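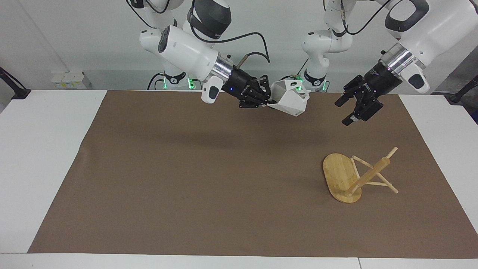

Pelteo Adds Battery Hedge Trimmer and Edger to Ulitz Outdoor Line

Two new tools share one battery pack and charger with existing Ulitz products

Pelteo today announced two additions to its Ulitz line of cordless yard equipment: a dual-action hedge trimmer and a wheeled lawn edger. Both tools run on the Ulitz battery pack already supplied with the company's string trimmer and leaf blower, and both will be sold with or without a battery. Shipments to dealers begin in July.

The hedge trimmer uses two reciprocating blades driven in opposite directions, an arrangement that reduces vibration at the handles compared with a single moving blade. The rear handle rotates and locks in 5 positions, so the trigger stays within reach when the blade is turned for vertical cuts along the side of a hedge. A blade brake engages when either hand leaves its switch. The gear housing opens with 6 screws for inspection and greasing, and the blade set can be replaced without removing the motor.

The edger has a steel blade mounted beside a guide wheel. Cutting depth is set with a lever above the wheel and has 3 stops. The lowest stop is intended for overgrown borders where turf has crept onto a sidewalk or driveway; the upper two are for routine work. A hinged guard covers the blade on the operator's side and must be closed before the motor will start.

Battery and charging

The Ulitz pack is rated by Pelteo for 500 charge cycles under normal household use. A row of lights on the end of the pack shows the remaining charge at the press of a button. The charger monitors cell temperature and delays charging if the pack is too warm after heavy cutting – charging then starts without further action by the user. Packs should be stored indoors over the winter, partly charged and out of direct sunlight.

Packs purchased with earlier Ulitz tools fit both new products. No adapter is needed, and the existing charger does not have to be replaced.

Parts and service

Replacement blades, guards and wheels will be stocked from the first day of sale. Distribution of parts is handled by Mitsotakis-Vlachou, which already supplies dealers with components for the Ulitz string trimmer. Parts diagrams for both tools will be posted with the owner's manuals, and dealers can order individual parts as well as complete blade assemblies.

Warranty coverage is 3 years on the tools for residential use. Blades and other wear items are excluded. Owners who register a tool receive a maintenance schedule covering blade cleaning, lubrication and end-of-season storage.

Availability

Both tools will be offered through independent garden equipment dealers and through Flekona stores. Flekona will carry the bare tools and the versions with battery and charger; some dealers may stock only one version. Pricing will be set out in the dealer catalog and published when orders open.

About Pelteo

Pelteo designs and sells battery-powered equipment for home lawn and garden care. The Ulitz line includes a string trimmer, a leaf blower and, with this announcement, a hedge trimmer and a lawn edger.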